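Comment une pince apprend à ramasser une tomate

Tu as déjà essayé d'attraper une prune avec derègles, comme avec des baguettes ? Essaie, je t'attends. Soit la prune roule sous la table, soit tu serres trop fort et tu en mets partout ! Voilà à peu près les deux ennuis d'une main de robot, et c'est de ça que je vais te parler, parce que j'en fabrique une à la maison depuis le mois de juillet.

Je m'appelle Buppha Srisuk et je bricole. Mon robot s'appelle Wodwood. Pour l'instant c'est surtout un bras posé sur une étagère, avec des fils qui pendent et un bout de ruban adhésif orange dont je ne suis pas très fière. Il sait se plier, se tourner et dire bonjour (enfin, il agite le poignet). Mais il ne sait rien prendre. Il faut donc lui montrer.

Montrer, comment ? On pourrait lui écrire des ordres, un par un : avance de 13 millimètres, baisse-toi, ferme les doigts. Ça marche très bien avec un cube en bois toujours posé au même endroit. Avec des fruits, c'est la pagaille. Une tomate n'a jamais la même forme que sa voisine, la prune est lisse, la mandarine a la peau molle, et si tu pousses la table d'un centimètre tout est à refaire. J'ai écrit 200 lignes d'ordres avant de tout jeter.

Alors on fait autrement. On prend une pince à la main, une pince avec deux doigts comme ceux d'un robot, et c'est nous qui faisons le geste. Une petite caméra regarde tout ce que la pince regarde. Ensuite l'ordinateur revoit les gestes, encore et encore, et il cherche ce qu'ils ont en commun. C'est un peu comme apprendre à faire ses lacets en regardant les doigts de quelqu'un d'autre. 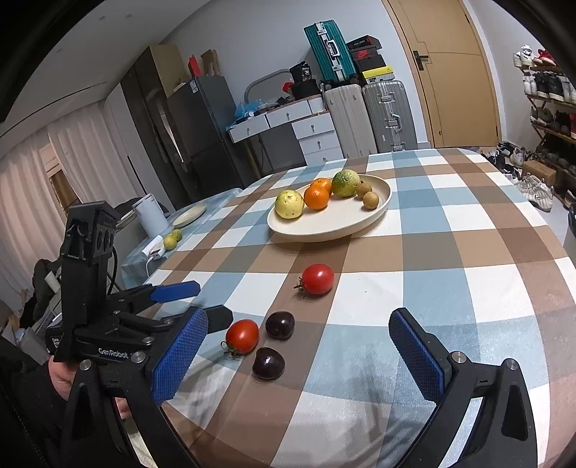

Les mâchoires ouvertes autour d'une tomate et de deux prunes. La plupart des autres fruits sont dans le plat.

Regarde les patins bleus au bout des doigts. Ils ont du relief, un peu comme la semelle de tes baskets. Si les doigts étaient tout lisses, il faudrait serrer beaucoup plus fort pour que le fruit ne glisse pas. Ce qui retient le fruit s'appelle le frottement. Frotte tes mains l'une contre l'autre, puis recommence avec du savon mouillé : tu sens la différence ? Avec le savon, il y a beaucoup moins de frottement.

Il y a aussi la question du côté par lequel on attrape. Une tomate a une queue, et si un doigt appuie dessus, la prise est de travers. Moi, je tourne le poignet pour la prendre par ses joues – c'est comme ça que je dis, ce n'est pas un mot de savant. Parfois il faut tourner de 90 degrés, un quart de tour. Toi, tu le fais sans y penser. Wodwood, lui, doit l'apprendre.

Mon amie Sayaka Iwasaki, avec qui je bricole, m'a posé une bonne question : pourquoi ne pas s'entraîner avec un seul fruit, toujours le même ? Eh bien parce que Wodwood deviendrait champion de ce fruit-là et resterait tout bête devant un autre. Il lui faut du gros, du petit, du lisse, du bosselé. Pareil pour la nappe : des carreaux un jour, du bleu uni un autre jour, sinon il risque de croire que les tomates poussent sur les carreaux !

Et si la prise est ratée ? On recommence, et je note ce qui a cloché dans mon cahier.

À toi de jouer

Prends deux cuillères en bois et entoure le bout avec des élastiques. Pose une mandarine sur la table et essaie de la mettre dans un bol. Maintenant enlève les élastiques et recommence. Fais 7 essais à chaque fois et note combien sont réussis. Tu peux aussi fermer un œil, c'est plus dur : avec un seul œil on juge moins bien les distances. Demande avant de prendre les fruits, et évite les tomates trop mûres si tu tiens à ton tee-shirt.

La prochaine fois, je te raconterai le coude de Wodwood, qui grince.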